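Robótica / Datos de demostración / README

Inicio | Datos | Código | Notas | Contacto

# Fander – canasta de juguete, demos teleoperadas

Conjunto de demostraciones hechas con un brazo y mando a distancia. Tarea: pelota pequeña, aro de juguete en la pared, bandeja blanca en la mesa. Este README sustituye al anterior, que estaba a medias y mezclaba cosas de Cekside.

Mantiene: Phong Kim. Dudas por el gestor de incidencias, no por correo.

## Qué hay

- 2,450 episodios, todos teleoperados
- 18 operadores
- 44 sesiones de grabación
- vista fija de la mesa + cámara de muñeca
- posiciones articulares, apertura de pinza, comando enviado y comando recibido (los dos, ver Problemas)
- etiqueta de texto por episodio, en español y en inglés

Los datos brutos no se suben. Si alguien los necesita, pedirlos con tiempo, están en disco aparte.

## Tareas

1. `coger_bandeja` – pelota en la bandeja, el brazo la coge y la levanta.
2. `encestar` – de la bandeja al aro, soltar por encima, que pase por la red.
3. `sujetar_aro` – la pinza va al aro y lo agarra por el borde. Con y sin pelota en juego.
4. `recolocar_aro` – despegar y volver a pegar la ventosa. Pocos episodios y los más difíciles, el operador tiene que apretar contra la pared y el mando no da sensación de fuerza.

La 3 se añadió tarde. Al entrenar solo con `encestar` la política trataba el aro como fondo y se lo llevaba por delante con la muñeca. Con `sujetar_aro` dentro aprende por lo menos dónde está el borde. 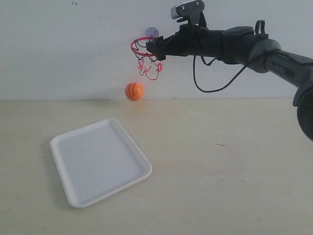 Fig. 1. `sujetar_aro` con pelota en juego: pinza en el lado derecho del aro, pelota naranja en el aire bajo la red.

La pelota NO tiene que acabar en la bandeja. Lo preguntan mucho. La bandeja es el punto de salida y ya está, el éxito se marca cuando la pelota pasa por la red y luego da igual dónde caiga. Si sale rodando de la mesa el episodio vale igual.

## Como se grabó

Operador con mando, mirando la mesa directamente. Nada de gafas. Probamos con la imagen de muñeca en pantalla y la gente iba más lenta y se pasaba de largo en el aro, asi que fuera.

Antes de contar episodios, cada persona hace una tanda de calentamiento (carpeta `warmup/`, no usar para entrenar). La bandeja se gira a mano entre episodios, sin patrón. El aro se mueve solo entre sesiones.

Normas que se dieron a los operadores:

- no corregir más de dos veces el mismo agarre, mejor abortar
- soltar la pelota con el brazo parado
- al agarrar el aro, borde y no red. Si la pinza engancha la red, episodio marcado `red_enganchada`
- vuelta a posición inicial siempre con el botón, no a mano

## Formato

Una carpeta por episodio. Dentro: vídeo de cada vista, `estado.parquet`, `meta.json`. Frecuencia de control y de vídeo no coinciden, usar las marcas de tiempo y no el índice de fila. El script `alinear.py` lo hace – lento pero va.

Campos de `meta.json`:

- `tarea`
- `operador` (código, sin nombres)
- `sesion`
- `exito` true/false
- `notas` texto libre, escrito con prisa por el operador, a veces vacío
- `red_enganchada` true/false

## Particiones

200 episodios apartados para test, de operadores que no salen en train. No tocar. La partición de validación se saca de train con `partir.py`, semilla fija en el propio script.

## Problemas conocidos

- Retardo entre comando enviado y recibido en las primeras sesiones, por eso se guardan los dos. Para imitación usar el recibido.
- La red se deforma distinto cada vez y la pelota a veces se queda dentro. Eso está como fallo, aunque un par de operadores lo marcaron como éxito al principio. Revisado, puede quedar alguno.
- La pelota sale movida en el vídeo cuando cae. Para seguirla fotograma a fotograma no sirve bien.
- El cable del brazo cuelga por la muñeca y en algunas poses se mete en la vista fija. No se ha recortado nada.
- Pared y mesa muy claras las dos. Con aumento de brillo fuerte desaparece el límite entre ellas, bajar ese parámetro.
- Un solo montaje. No esperar que generalice a otro aro o a otra mesa sin más datos.

## Relacionado

Rainer – el código del mando y la grabación. Zanov – entrenamiento, lee este formato directamente desde la última versión. Cekside usa otro orden de articulaciones, NO mezclar sin convertir.

## Cambios

- 31 de diciembre de 2022: etiquetas revisadas, campo `red_enganchada` añadido, README nuevo
- antes de eso: ver historial del repositorio

Pendiente: subir los vídeos de `recolocar_aro` a resolución completa, ahora van reducidos. Y documentar `partir.py`, que tiene opciones que solo salen leyendo el codigo.

Compartir (18) | Comentarios (0)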